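Why I can't stop watching hyenas

So I have a confession. I've been up past midnight three times this week reading about spotted hyenas, and I'm not sorry at all. It started when my cousin sent me a clip from Wendance, the little reserve where she spent part of February, and there was this big scruffy female just strolling past a bunch of lions like she owned the place. I was hooked!

Like most people, I grew up thinking hyenas were thieves. They hang around, they giggle, they steal somebody else's dinner. Well, spotted hyenas kill a lot of their own food. They chase wildebeest and zebra over long distances, and they're built for it - big heart, sloping back, that funny rocking run that looks clumsy until you see how long they can keep it up. Lions take meals from them plenty of times too.
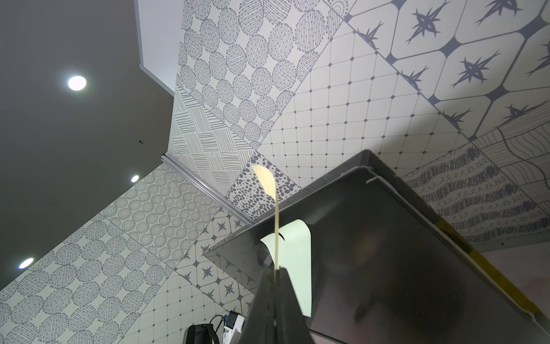 Eldana Yimer

The part I love most is the family life. A group is called a clan, and a big one can have 80 animals in it. The females are in charge, and a cub gets its place in the pecking order from its mother. So a tiny daughter of the top female can walk up to a carcass and grown males will back off (imagine being bossed around by a toddler at every single meal).

Clan members don't stick together all day, either. They wander off alone or in twos and threes and meet up again later, and when they do there's a whole greeting routine with a lot of sniffing. The whooping you hear at night is how they keep in touch across the dark. Each animal's whoop is a bit different, so the others can tell who is calling. My cousin says she lay in her tent at Wendance listening to one go on and on, and she didn't sleep much.
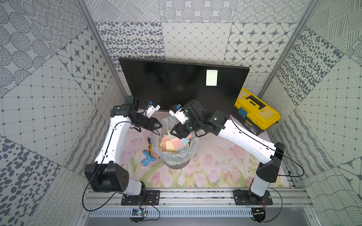 And then there are the teeth! A hyena can crack open bones that most other hunters leave behind, and its stomach deals with nearly all of it. That's why their droppings turn white when they dry, from all the calcium. I told my husband this over breakfast and he asked if we could talk about something else.

I've now ordered a used book on African carnivores, 600 pages, and I'm on page 19. Next up I want to read about striped hyenas, which are smaller and shyer, and the aardwolf, which is in the same family and eats termites. If you've got a favorite documentary on any of them, leave it in the comments and I'll watch it this weekend.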